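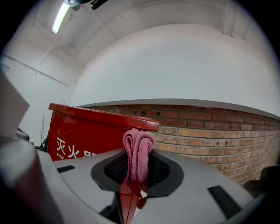
Page last changed: August (K. Paewai)

3. Knitted cloths: washing, folding and putting away

Applies to the pink ribbed cloths and the grey flat-knit ones in the Bresero range. For floor cloths and mop heads see the section on heavy textiles.

Before first use
1. Remove the paper band and any loose threads. Snip threads with scissors and do not pull them, as the ribbing will ladder.
2. Wash new pink cloths on their own. They give off a little colour in the first wash.
3. Lay flat to dry. A full-size cloth weighs 62 g dry and measures 300 mm by 245 mm. Expect it to come out of the first wash slightly shorter and go back to size with a gentle pull along the ribs.

Regular washing
1. Shake the cloth out over a bin.
2. Close any hook-and-loop fasteners on other items in the load, or wash those separately.
3. Use a mild liquid detergent. Leave out fabric softener – it stays in the knit and the cloth stops taking up water.
4. Dry flat or over a rail. The cloths can go in a tumble dryer on low, but take them out while slightly damp.

Caution: do not iron. Heat flattens the ribs and they do not recover.

Folding
1. Place the cloth on a flat surface with the ribs running away from you.
2. Bring the two long sides to the middle.
3. Turn the top end over so that it makes soft, rounded loops, and let the lower ends hang. Do not press the loops down or crease them with your hand.
4. Pick the cloth up at the loops when you move it.

Note: a pink cloth folded this way should show two loops side by side. If one loop is much larger than the other, open the cloth and start again from step 2.

Putting away
1. Stack the cloths by colour on the Nisdale shelf, loops facing out.
2. Put damp cloths on the rail until dry. A damp cloth in the stack will mark the ones next to it.
3. Take from the top of the stack and add clean cloths at the bottom.

Caution: never hang or rest cloths on the red fire extinguisher cabinet, even for a moment. The lid must be free to open at all times.

Replacing a cloth
Replace when the ribs have gone slack or a hole is wider than a fingertip. Small snags can be eased back through from the reverse with a blunt needle. Requests for new cloths go to Kylie Paewai, with the colour and the number needed.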